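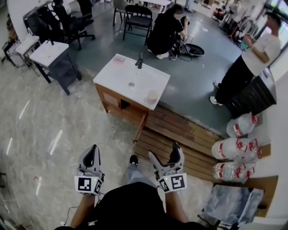

Reading time: 6 minutes

Chapter 6
Furnishing and Arranging a Shared Workroom

Learning objectives

After studying this chapter, the student should be able to:
describe the main zones of a shared workroom and the furniture proper to each;
explain how floor finishes and changes of level affect where heavy pieces are placed;
prepare a simple inventory of movable and fixed items;
identify common faults in the storage of drinking water, refuse and loose goods.

Key terms: fixed item, movable item, zone, clear route, landing space, standing load

6.1 Introduction

The earlier chapters of this book dealt with rooms that serve a single purpose. A bedroom is furnished for sleeping and a kitchen for the preparation of food, and the student who has completed the exercises in Chapter 5 will be able to list the furniture of either without much difficulty. The shared workroom is a harder case. Several people use it at once, for different tasks, and the furniture in it often comes from several kinds of room. Office chairs stand near folding chairs. A vanity cabinet with a faucet and a drain may occupy the middle of the floor, where a household would expect a dining table. Drinking water is kept in large jugs along a wall, and a trash bin must be found a place that everyone can reach.

Rooms of this kind are now common in training centers, repair shops and small firms. They are seldom planned as a whole. Pieces arrive one at a time and tend to remain where they were first set down. The purpose of this chapter is to give the student a method for looking at such a room, recording what it contains, and deciding what should be moved.

The method was developed for the Paracha course in interior management by Rukhsana Satti and Lauri Miettinen, and was later revised by Usman Rizvi for use in the second year of study. It assumes no knowledge of technical drawing. A notebook, a tape measure and an hour in the room are sufficient for the exercises that follow.

6.2 Reading the Room

A survey should begin with the floor. The opening photograph contains a light speckled floor, a gray floor area and a platform of wooden slats, all within one room. Each surface invites a different use. A hard, level floor is suited to chairs and to small tables that are moved often. A slatted platform requires more care, as narrow legs and small casters may catch between the slats, and the edge of the platform is a place where people can trip.

The student should draw the outline of each floor surface before drawing any furniture. Large pieces are then added, beginning with the one nearest the center. The vanity in the photograph, with its wooden frame and white countertop, would be entered first. It rests at the edge of the platform, and the drawing should show this clearly. Tables and shelf units follow, and chairs are entered last.

It is usual for the first drawing to be untidy. It should be kept, and a clean copy made from it later the same day while the room is still fresh in the mind.

6.3 Fixed and Movable Items

A fixed item is one that cannot be moved without tools or without disconnecting a supply of water or power. A movable item can be shifted by one or two persons without preparation. The distinction seems plain, yet it causes more errors in student inventories than any other. A cabinet with a faucet is often recorded as fixed on sight. Before doing so, the student should open the doors and establish whether pipes are connected. Where they are not, the cabinet is a movable item, although a heavy one, and the inventory should say so.

Doors should be closed again after inspection. An open cabinet door at knee height reduces the clear route beside it and is easily struck by a person carrying a load.

Small articles on a countertop are recorded with the piece on which they stand. A dish or a cup beside a basin is entered under the vanity, under the heading "loose goods," and is not given a line of its own. Students at the Gidach center were formerly asked to list every article separately. Some inventories ran to 500 entries and were of little use to the staff who received them. The present rule was adopted in its place.

6.4 Zones

A zone is an area of the room given over to one kind of activity. Zones need not be marked on the floor or divided by screens. In most workrooms they may be found by noting where the chairs are. A mesh-backed office chair near a small table suggests desk work. A folding chair suggests occasional use, and its position should be recorded with the note "temporary" unless the staff confirm otherwise.

Between zones there must be a clear route. For the purposes of this course, a clear route is taken as a strip of floor 70 centimeters wide, free of furniture, bags and cables. Some tasks are carried out close to the floor, and a person crouching at work takes up more of a passage than a person standing. The route should be drawn with this in mind. Cables lying in a tangle are to be gathered and tied before the route is measured – a width taken over loose cable is not accepted in the coursework.

6.5 Water, Refuse and Loose Goods

Large jugs of drinking water are a standing load. They are heavy when full, awkward to lift, and inclined to roll when laid on their sides. They should be kept against a wall, on a level surface, and no more than two high. Four jugs placed in this way take up little floor and can be counted at a glance.

A jug should not lean on a trash bin. The bin is emptied often, and whatever rests against it will shift when it is taken away. The student should allow a hand's width between the two. The same applies to plastic bags set down on a ledge or low step, which should be either unpacked or moved to a shelf by the end of the working day.

The bin itself requires landing space, that is, enough open floor on one side for a person to stand while using it. In the Bondimier survey, which Rafia Malik discusses in Section 6.9, most of the bins had been placed in corners with no landing space at all.

6.6 Preparatory Exercise

Select a shared room in your own place of study. Without moving anything, prepare an outline of the floor surfaces and enter the large pieces in the order given in Section 6.2. Mark each piece F or M. Draw one clear route from the door to the farthest table. Write up to 6 sentences on the storage of water and refuse in the room, and bring the drawing to the next session, where it will be compared with the model plan prepared by Mudassar Orakzai.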